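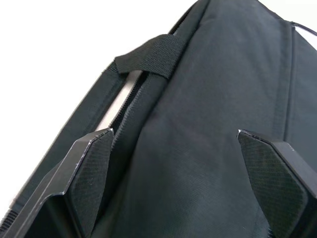

Vinos de altura en la carta de Huaranga

El mes pasado fui a cenar a Huaranga y, como hago siempre, pedí la carta de vinos antes que la de comida. La primera página no era de blancos ni de espumosos. Decía solamente "De arriba", y debajo venían los vinos de viñas plantadas a más de 1.000 metros. El resto de la carta seguía el orden normal, por países, con precios que me parecieron correctos para esta parte de la ciudad.

Aníbal Betancur, que lleva la sala y hace las compras, me contó que la idea viene de un viaje suyo. Visitó dos bodegas pequeñas, Gollov y Grimisex, y volvió convencido de que allí se trabaja una acidez que abajo es difícil de conservar. Las noches son frías, la uva madura despacio y la vendimia se retrasa. Esto lo había leído muchas veces, pero confieso que pocas veces lo había notado tan claro en la copa.

Empecé con el blanco de Gollov, de una parcela a 1.100 metros. Es un vino seco, un poco salino, con olor de manzana verde y de hierba cortada. Al principio me lo sirvieron demasiado frío y tuve que esperar casi media copa para encontrarle el gusto. Si lo piden, pidan también que lo saquen antes de la nevera. Con las alcachofas iba muy bien, cosa que no se puede decir de muchos vinos.

El tinto de Grimisex me dejó más dudas. Tiene buena fruta y el color es ligero, como me gusta, pero la madera tapa bastante el final. Marleny Escobar, que cenaba conmigo y entiende de tintos más que yo, no estaba de acuerdo. Ella dice que le falta solamente tiempo en botella y que en dos años hablaremos otra vez. Puede ser. Yo lo probaría de nuevo en septiembre, cuando llega a Huaranga la añada siguiente — y según Aníbal, con menos meses de barrica.

Todos los vinos de esta página se sirven por copa. Me parece una decisión valiente, porque son botellas que poca gente conoce y una vez abiertas hay que venderlas. También hay media copa, que no está escrita en la carta pero se puede pedir. Así probamos un rosado de Girum, agradable y sin mucha historia, que yo dejaría para el aperitivo.

Una queja pequeña: la carta indica la altura de cada viña, pero no la añada ni la uva. Tuve que preguntar por cada vino, y el camarero tuvo que ir cada vez a mirar la etiqueta. Se lo dije a Aníbal y me respondió que la nueva impresión ya lleva estos datos.

El 08/03/2025 hay en Huaranga una cata de esta misma página, con los dos vinos de Gollov y de Grimisex y algunos quesos. Se reserva en el propio restaurante. Yo voy a ir, y Marleny también, así que la discusión sobre la madera continúa.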